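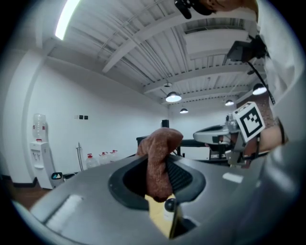

Brown cloth, close up.

How to read a market wrap without selling everything before lunch

Start with the percentage and leave the points for later. "Index sheds 300" sounds like a shipwreck. On a small index it may well be one, and on a large one it's a slow morning with a loud headline.

Next, find the verb. Shares "slide," "tumble" or "plunge" depending mostly on how much coffee the writer has had. Cross the verb out and read the sentence again.

Then look for the word "amid." Stocks fell amid worries about trade. Stocks also fell amid rain in Drummond, and you can't short rain. "Amid" means two things happened on the same day.

Now check your own holdings. If you put $1000 in a broad fund and it dropped 2 percent, you are down $20. Write the number on paper. It looks smaller there.
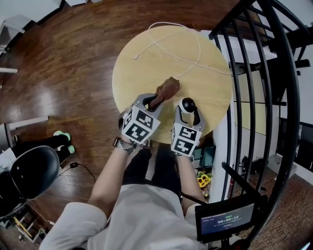
Candela Campos wrote in to say that step one fails with currencies, where a move of 2 percent in a day is big news and deserves the verb. Fair enough. For currencies, compare the move with the past month before deciding how to feel.

Last, wait 7 days and read the same wrap again. Keep it in a folder if you like. Mine goes back to July and is nearly all plunges, and the fund is up a little.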